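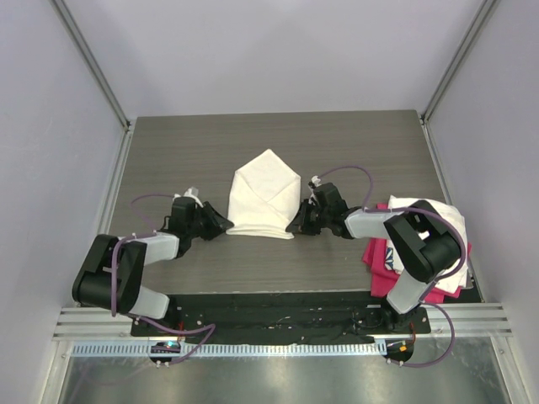 Folded white cloth on a grey woodgrain tabletop.

Hatville Linen Reuse Trial
Progress report to the funder, second period

Spending is within budget and the trial is running. Whether it is doing what the application said it would is a harder question, and we would sooner raise it now than in the final report.

The application promised that households in Hatville and Weltutlow would hand in unwanted sheets, towels and tablecloths, and that these would go back into use locally instead of to landfill. To the end of March we had taken in 1,638 items. That figure has already appeared in the council newsletter as a success. It is a count of what came through the door and says nothing about what left again.

Of the 7 collection points planned, all are open. Two of them, both in Weltutlow, bring in very little, and most of what they do bring in is too worn to pass on. The Grello depot takes the bulk of the good stock, probably on account of the parking. We have no evidence that the radio ads made any difference, and have not renewed them.

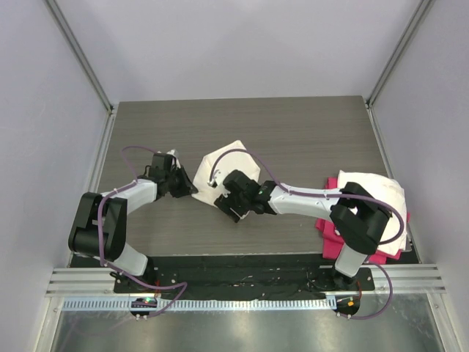
Grey tabletop with pale walls behind, same location as the first photo.

Reuse

The Leiva hostel agreed to take bed linen each fortnight and has done so, apart from a gap over the school holidays. Towels move quickly. Tablecloths do not, and we are now storing 84 of them with no taker in sight. The original estimate of demand came from a survey that asked people if they would "consider" second-hand linen. Plenty of people will consider anything.

Laundering costs are higher than forecast. The contractor charges by weight, and the budget was drawn up per item – a mistake on our side. We have moved the difference across from advertising, so the total is unchanged.

Landfill savings

We are not reporting a tonnage this period. The method in the application assumes every donated item would otherwise have been thrown out, and conversations at the Grello counter suggest many would have stayed in the cupboard for years. Any number we gave you on that basis would look good and mean little.

Next period

Close the two weak Weltutlow points unless volumes pick up. Stop accepting tablecloths. Record items out as well as items in, at every site, with totals sent through each Friday.

We ask for your agreement to the closures before the next instalment is paid.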